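How to read a company's executive pay report without losing an evening to it

I own a small pile of shares in a handful of companies, nothing grand, and every spring the annual reports start landing. For years I looked at the photos, read the chairman's letter and put the thing in the recycling. Then one year I got curious about what the boss of one of my holdings was taking home, went looking, and found a pay section longer than most novellas. It took me a whole weekend to get through it. I can do one in a lunch hour now, so here's my method.

I'll use Girotell as the example, as it's the report I had open while I was typing this. They make fittings and valves, they're based in Wullport, and their report is laid out much like everybody else's.

What you need

The full annual report as a PDF (the full one, mind, as the short "review" version leaves out nearly everything you want), last year's report too, a notepad and a calculator. A cup of tea helps. You don't need a spreadsheet, though I've ended up with one because I'm like that.

Step 1: Find the single figure table

Open the PDF and search for "single figure" or "single total figure". In a UK-listed company this is the table that puts all of a director's pay for the year in one row: salary, benefits, pension, annual bonus, long-term awards, and a total at the end. Skip the letter that comes before it. You can come back to that later, when you'll be in a much better position to argue with it!

Write down each part of the chief executive's row on its own line. Check the heading for the units, too. I once spent ten minutes outraged on behalf of a finance director who seemed to be on £455 a year, before I spotted the tiny £000 at the top of the column. She was doing fine.

Step 2: Split the fixed from the variable

Salary, benefits and pension are fixed, so they get paid whatever sort of year it's been. Bonus and long-term awards are variable, or are meant to be. Add up each group and see which is bigger.

In most large companies the variable side wins by a distance, and that's why a headline about somebody's "salary" is so often wrong. The salary might be the smallest interesting number in the row. If the fixed part has jumped since last year, look for a reason in the notes underneath. Relocation costs are a favourite, and so is a payment to make up for a bonus the new person gave up at their old firm.

Step 3: Look at what the bonus was for

Now search for "annual bonus outcome" or something like it. There should be a table with the measures down the side (profit, cash, maybe safety or customer scores) and then threshold, target, maximum and actual across the top. At the end you get the payout as a percentage of the maximum.

Girotell's came out at 66 per cent of maximum. On its own that tells you very little, so do these two checks:

First, put this year's profit target next to last year's actual profit. If the target is lower than what they managed last year, there may be a decent explanation (a division sold off, a rotten market) but you should be able to find it written down somewhere.

Second, look at the "personal" or "strategic" objectives. They're the soft bit. If the profit part paid out poorly and the personal part paid nearly in full, I put a big question mark in the margin. I've got whole pages of question marks for a company called Zulance, which I sold in the end, though for other reasons.

Step 4: Tackle the share awards

This is where I used to give up, so go slowly. Long-term awards are usually shares promised now and handed over in a few years' time if certain targets are met. The figure in the single figure table is for awards whose targets have just been tested. The awards granted this year are in a separate table and haven't been earned yet. Don't add the two together. Newspapers sometimes do and it drives me up the wall.

Also look for how much of the value comes from the share price going up since the award was made. It's normally in a footnote. If the price has doubled, a modest award turns into a whopper without the committee having decided anything at all. 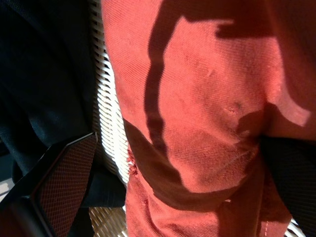
Do I have to count awards that haven't vested yet?

Leave them out of this year's total and keep a note of them on a separate line. They'll turn up in the single figure table in the year they're tested, and if the targets are missed they may be worth nothing.

Step 5: Check the pay ratio

Bigger UK companies have to show how the chief executive's total compares with employees at the lower quartile, the median and the upper quartile. Take the median one. I wouldn't compare it between different industries (a supermarket and an investment bank will never look alike), but comparing it with the same company's earlier years is well worth doing. The report should give you a run of years in one table, so you can just read down the column.

A word of warning: the ratio swings about a lot when a big share award lands. One odd year isn't a trend.

Step 6: Read the letter and vote

Now go back to the committee chair's letter. You'll have the numbers in front of you and you'll notice what it lingers on and what it hurries past. Then look up the notice of meeting and find the pay resolutions. There's a vote on the past year's pay report every year, and that one is advisory. There's also a vote on the pay policy at least every three years, and that one is binding. In years with both, I think the policy deserves more of your time.

If you hold your shares through a platform, as I do, look for a "corporate actions" or "voting" page in your account. Mine is run by Unnithan and the button is hidden 2 menus down, under "Documents" of all places. The platform's deadline is usually earlier than the company's own, and I missed it the first time by an evening.

How I keep my notes

One page per company with 8 lines on it: salary, benefits, pension, bonus, long-term awards, total, bonus as a percentage of maximum, and median pay ratio. I copy last year's numbers alongside in pencil. After a few years of this you can flick through and see who's been creeping up, and it's a good deal quicker than reading the reports again.

I'm doing the same sort of page for the non-executive directors next, as their fees are in a much shorter table and I've never given them a proper look. I'll put it up once I've been through my July reports.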